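Home | About Us | Our Services | Donate Equipment | Training | Contact

About Lusach Computer Refurbishment

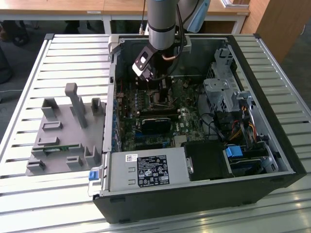 A Dell desktop with its side panel off, showing the motherboard, drive cage and power supply.

Lusach is a workshop for the repair, refurbishment and responsible dismantling of desktop computers. We accept equipment from schools, surgeries, small firms and private households, and we return as much of it as possible to daily use. Machines which cannot be repaired are taken apart by hand and their parts sorted for reuse or recycling.

The workshop was founded by Hilkka Halonen and Henk Koster, who had previously maintained office computers for a number of local employers. Their first premises consisted of two rooms above a printing works. Lusach moved to its present building on the Masis estate when the volume of donated equipment outgrew the stairs, and the goods entrance there allows deliveries to be received at ground level.

Our work

Every computer is entered in the stock register on arrival and given a job number. The case is then opened and the interior inspected. Our technicians look at the condition of the motherboard, the heatsink, the expansion slots and the power cables, and record any part that is damaged or missing. Dust is removed before testing begins.

Power supplies are tested separately. The rating label is read and noted on the job sheet, and a unit which fails the test is withdrawn. Lusach does not open or repair power supplies. Desktop cases with release latches and removable drive carriers are particularly suitable for our purposes, as drives can be taken out and replaced without damage to the surrounding metalwork.

All storage drives are erased before a machine is offered to a new owner. A drive that cannot be erased is physically destroyed, and a certificate is available to the donor on request. Enquiries concerning data should be addressed to Helmi Huttunen, who is responsible for this part of our work.

In our last reporting year, 133 desktop computers were returned to use. Of these, 50 were supplied to pupils through the Jesisden Schools Scheme, under which families pay only the cost of delivery. The remainder were sold through our shop or placed with local clubs and advice centres.

Training

Lusach offers a bench course in computer maintenance, led by Thibault Guérin. The course lasts three months and is open to anyone over the age of sixteen. Trainees learn to identify the parts of a desktop computer, to remove and refit drives and memory, and to route cables neatly so that the side panel closes without strain. No earlier experience is required. The next intake is in November.

Our people

Hilkka Halonen, Director
Henk Koster, Workshop Manager
Helmi Huttunen, Data and Records
Thibault Guérin, Training
Jonatan Engebretsen, Collections and Deliveries

Collections are arranged by appointment. Donors are asked to state the make of each computer and to include the power lead where they have it. Monitors and printers are accepted only by prior agreement with Mr Engebretsen.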